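3.2 Surface samples and gloss measurement

Decorative sheet materials with a printed stone pattern are now common on tables, counters and wall panels. Their appearance depends on two properties that are usually measured apart: the contrast of the printed veins and the gloss of the top layer. Earlier work on natural stone treats the two as independent. We found this assumption hard to keep for dark patterns, where a reflection of a nearby lamp can be brighter than the vein next to it.

Samples were obtained from two suppliers, Dakanent and Zikach. Each supplier provided dark and light patterns in three finishes (matte, satin and high gloss). All samples were stored flat for 9 days before measurement and wiped with a lint-free cloth. No polish or cleaning agent was applied. Samples with visible scratches were returned and replaced.
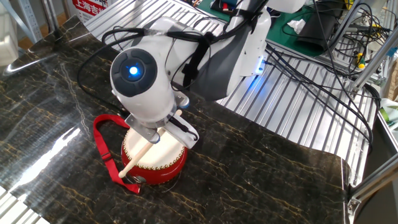
Figure 4. Glossy black marble pattern with gold and tan veins.

Gloss was read at 60 degrees with a Reisinger handheld meter, calibrated against its black glass tile at the start of each session. Readings were taken on a square grid, leaving out a margin at each edge where the sheet tends to lift. Where a grid point fell on a vein, the reading was kept and marked, so that vein and ground values could be compared later. The whole series was then repeated with the sheet turned by 90 degrees. Differences between the two directions were small for the matte and satin finishes. For high gloss they were larger - mainly on the dark patterns - and we report both directions in Table 2.

Vein contrast was computed from the luminance of the vein and of the ground on either side of it, using the same mask for every finish of a given pattern. Masks were drawn by hand. An automatic threshold was tried first but failed on the thin tan veins, which fade into the ground over a distance of several millimeters.

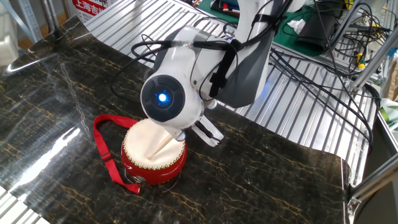
The viewing test used two light levels, 500 and 3000 lux, measured at the height of the sheet. Viewers stood at a marked position and rated each sample on a seven-point scale for depth, sharpness and similarity to polished stone. The order of samples was shuffled for each viewer. Ratings were entered in the Skilau survey tool and exported without names. A short break was given between light levels to allow the eyes to adapt.

Two limits of the procedure should be noted. First, the meter averages over an area wider than most of the fine veins, so vein gloss is likely underestimated where the ground is matte. Second, sheets were measured unbonded. Once glued to a rigid board, a sheet may show slight waviness, and this changes the shape of reflections even when the gloss value stays the same. Bonded samples are treated separately in Section 5.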